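Setting up the Pominine kitchen pack – first run, start to finish

Posted 2025-09-05

Quick one. Kuneck has the Pominine pack on the shop page now, people keep asking how to get it going, so these are my notes from setting it up on the home machine. Not a full review, a few opinions at the end.

What it is: a simulated kitchen for practising arm tasks. Opening doors, pulling drawers, turning knobs. You bring the arm model, the pack brings the rooms and the appliances. Runs inside the Nirkadard simulator, won't run in anything else as far as I can tell.

What you need

Nirkadard, current build. Older ones load the rooms but the hinges go floppy.
A decent graphics card. Mine is middle of the road and it coped.
The licence key from your order email. Check the junk folder, mine was in there.
Disk space. More than you think, the textures are big.
An arm file. The Pascual one is free and works straight off.

Step 1. Install the pack

Unzip into the assets folder. Not a folder inside the assets folder, which is what my unzip tool did by default. If you get "room not found" that's almost certainly why. Move everything up one level and try again.

Start Nirkadard, paste the key, wait. First launch builds a cache. Looks frozen, isn't. Go make a tea.

Step 2. Pick a room and an arm

Rooms menu, choose one of the 4 starter kitchens. Then Add Arm, Pascual. It drops in at the middle of the floor, so drag it over to where you want to work before you hit play. If the base turns red it's overlapping a cupboard. Nudge it back till it goes grey.

Save here. Seriously. I didn't and had to do it all agian.

Step 3. Set the task

Open Tasks, choose Open Door, click the appliance you want. The pack picks a handle for you but check it, mine chose a drawer in the next cabinet over. Set the step limit to 300 for a first go. The default is 2,000 and you'll sit there watching the arm wave about long after it's missed.

Leave the door stiffness alone for now.

Step 4. Sort out the colours and finishes

Each room can shuffle its finishes – walls, metals, door fronts. Turn shuffle off while you're learning the controls, turn it on once the arm does something sensible. Seed box is at the bottom of the panel, write down the number if you find a look you like. I've been using 2,918.

Some of the finishes are pretty loud. Brass everywhere. Good for testing though, a plain white box of an oven teaches you nothing about shine.

Step 5. Check the close-up view

Switch to the close view and get right up near the handle before you run anything. You want the whole width of the bar in there, and some of the edge of the door so you can judge the swing. Mirror fronts are the hard ones. Reflections of ribbed stuff and bits of metal look a lot like real parts, and a chrome bar on a silver door doesn't give you much contrast to work with. If the glare is too strong drop the overhead light a notch in Lighting.

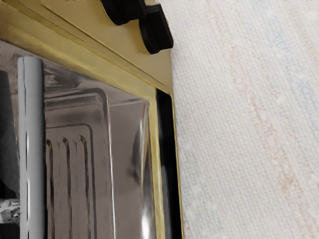
Step 6. Run it

Hit play. Watch the first go at normal speed, then use fast mode. If the arm stops short, move the base in a little closer. If it pushes on the door instead of grabbing, the grip target is set too deep, pull it out with the slider and re-run.

Logs go to the runs folder, one per attempt. Rename them as you go, the automatic names are useless.

Worth it?

For me yes. Setup is fiddly, the manual is thin and the search box in the asset list dosen't find half of what's there. But the rooms look good and the doors behave properly once you're on the current build. Support answered me the next morning. Kuneck say more rooms are coming in January – I'd want a plain laundry and a better drawer task before paying for an upgrade.

Will add a bit on knobs when I've got them working.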